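협동 모드에서 호스트가 나가면 진행 상황이 날아가나요? (Brollelen)

게임 도움방 > PC/콘솔 > 협동 플레이
작성: 천도윤
2020년 5월 23일

안녕하세요, 눈팅만 하다가 처음 글 써봐요. 요즘 사촌 동생이랑 Brollelen 협동으로 달리고 있는데요, 둘 다 직장인이라 밤에 한두 시간씩밖에 못 합니다. 동생이 호스트고 저는 늘 초대받아서 들어가는 쪽이에요.

근데 어제 Hivport 항구 지역 퀘스트(등대지기 부탁 들어주는 거요) 거의 끝냈을 때 동생네 인터넷이 끊겨버렸어요. 저는 그냥 타이틀 화면으로 튕겼고요. 다시 들어갔더니 동생 쪽에는 등대 퀘스트가 완료로 되어 있는데, 제 캐릭터로 혼자 들어가 보면 Hivport에 가본 적도 없는 상태로 나옵니다. 레벨이랑 장비는 그대로 있어요. 지도만 깨끗하게 까매요ㅠㅠ

궁금한 건 이거예요. 원래 손님으로 들어간 사람은 지도랑 퀘스트가 저장이 안 되는 건가요, 아니면 튕겨서 날아간 건가요? 그리고 모아둔 은화가 2000개 넘게 있었는데 지금 보니까 확 줄어 있어요. 이것도 같은 문제인지 모르겠네요. 동생은 자꾸 제가 상점에서 다 써놓고 기억 못 하는 거라고 하는데 저 진짜 안 썼거든요...

참고로 플레이 시간은 60시간 조금 못 됐고, 난이도는 보통입니다. 클라우드 저장은 켜져 있어요. 처음부터 다시 해야 된다고 하면 저 진짜 접을지도 몰라요. 아시는 분 좀 알려주세요!

설혜진

저도 똑같은 걸로 한참 헤맸던 사람이라 좀 길게 써볼게요.

일단 결론부터 말하면 날아간 게 아닐 가능성이 높아요. 이 게임은 저장이 두 갈래로 되어 있거든요. 캐릭터 저장(레벨, 장비, 기술, 배운 제작법)은 각자 따로 가지고 있고, 세계 저장(지도, 퀘스트, 문 열린 거, 마을 사람 호감도)은 호스트 쪽에만 남아요. 그래서 손님으로 아무리 열심히 돌아다녀도 내 세계의 지도는 까만 채로 그대로예요. 저도 처음에 이거 모르고 친구 방에서만 놀다가 혼자 켜보고 소리 질렀어요ㅋㅋ

다만 예외가 하나 있어요. 지난 2월 패치 이후로 '여정 기록 받기'라는 기능이 생겼습니다. 호스트랑 손님이 같은 장에 있을 때 야영지에서 쉬면, 손님 화면에 기록을 받아갈지 물어보는 창이 떠요. 여기서 받기를 누르면 그 시점까지의 퀘스트 완료 상태가 내 세계로 복사돼요. 아마 이걸 계속 취소로 넘기셨을 것 같아요. 글씨가 작아서 그냥 튜토리얼 창인 줄 알고 넘기는 분들 진짜 많아요.

지금이라도 받으실 수 있으니까 순서대로 적어볼게요.

준비

동생분이 먼저 Hivport 퀘스트가 완료된 저장을 불러와야 해요. 자동 저장 말고 수동 저장 칸에 하나 더 만들어두고 하시는 걸 추천해요. 그리고 도윤님은 지금 혼자 쓰는 세계를 다른 칸에 복사해 두세요. 기록을 받으면 덮어쓰기가 되는데, 되돌리는 메뉴가 없어요.

기록 받기

동생분 방에 들어간 다음 둘 다 Stilgate 야영지로 이동하세요. 다른 야영지도 된다고는 하는데 저는 Stilgate에서만 성공해 봤어요. 호스트가 모닥불에서 '아침까지 쉬기'를 누르고, 창이 뜨면 받기. 이때 저장 아이콘이 다 돌 때까지 절대 나가지 마세요. 제 경우엔 꽤 오래 돌아서 멈춘 줄 알았어요.

다 끝나면 타이틀로 나가서 혼자 들어가 보세요. 지도에 Hivport가 밝게 떠 있으면 된 거예요. 등대 안쪽은 어두울 수도 있는데, 퀘스트 보상은 우편함에 들어와 있을 거예요.
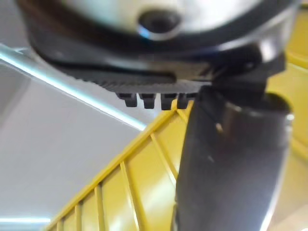 은화가 줄어든 문제

이건 좀 다른 얘기예요. 은화는 캐릭터 저장에 들어가는데, 이 캐릭터 저장이 야영지에서 쉴 때랑 지역을 넘어갈 때만 돼요. 그러니까 마지막으로 쉰 다음에 번 돈은 튕기면서 사라졌을 수 있어요. 장비는 줍는 순간 저장되니까 그대로 남아 있는 거고요. 만든 사람들이 왜 이렇게 했는지는 저도 모르겠어요. 동생분한테는 억울하다고 꼭 말씀하세요ㅎㅎ

다시 벌어야 하면 Min 할머니 약초 심부름이 제일 편해요. 한 번에 은화 200개씩 주고, 6번까지 반복할 수 있어요. 중간에 늑대 나오는 길 말고 개울 쪽으로 돌아가면 싸울 일도 거의 없습니다. 저는 드라마 틀어놓고 했어요.

아 그리고 클라우드 저장은 기록 받기 하는 동안만 잠깐 꺼두시는 게 좋아요. 저는 켜놓고 했다가 예전 저장이 위로 덮여서 한 번 더 했거든요. 끝나고 나서 다시 켤 때 어느 쪽을 남길지 물어보면 꼭 이 기기 쪽을 고르세요!

지나가던궁수

호스트를 본인이 하세요. 그럼 해결됨

천도윤 (글쓴이)

와 설혜진님 감사합니다!! 방금 동생이랑 들어가서 해봤는데 진짜 창이 뜨네요. 저 이거 맨날 취소 눌렀어요... 인터넷 약관 같은 건 줄 알았어요. 받기 누르고 나와보니까 Hivport 밝게 떠 있고 우편함에 등대 보상도 와 있습니다.

은화는 안 돌아왔는데 말씀하신 대로 튕기기 전에 한참 안 쉬었던 게 맞아요. 오늘 밤에 약초 심부름 돌려고요. 개울 쪽 길은 다리 건너기 전에 왼쪽으로 빠지는 거 맞죠?

궁수님 말씀도 맞는데 제 노트북이 방을 열면 비행기 소리가 나서요ㅠㅠ

설혜진

네 맞아요, 다리 건너기 전에 왼쪽이요! 표지판 쓰러져 있는 데서 내려가시면 돼요. 약초는 밤에만 피는 것도 하나 섞여 있으니까 해 지고 나서 출발하세요~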